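Can a robot clear the table yet?

Oana Lazăr at Kilier has spent 3 months asking one arm to tidy a toy kitchen. Cups, fruit, a ketchup bottle on a plate, a toaster oven at the side.
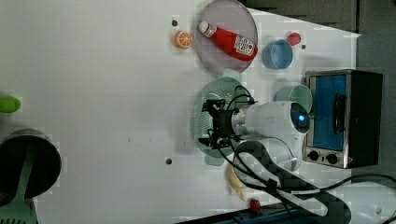
Her log runs to 1,161 attempts. Fruit goes well. Cups are fair – handles still cause trouble. Thin rims are the hard part, and she has given them some 500 attempts so far.
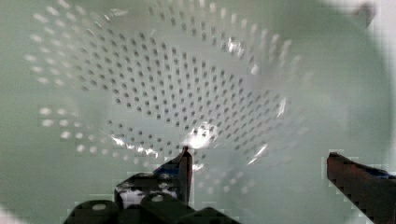 The wrist camera's view into the colander, gripper open.

A person would have the lot put away in 100 seconds. The arm needs far longer and stops often. 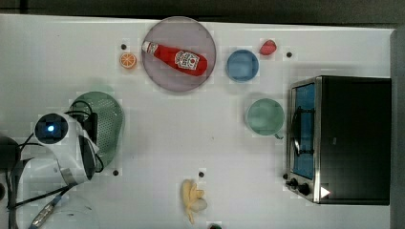 Kilier plans to try real crockery in December.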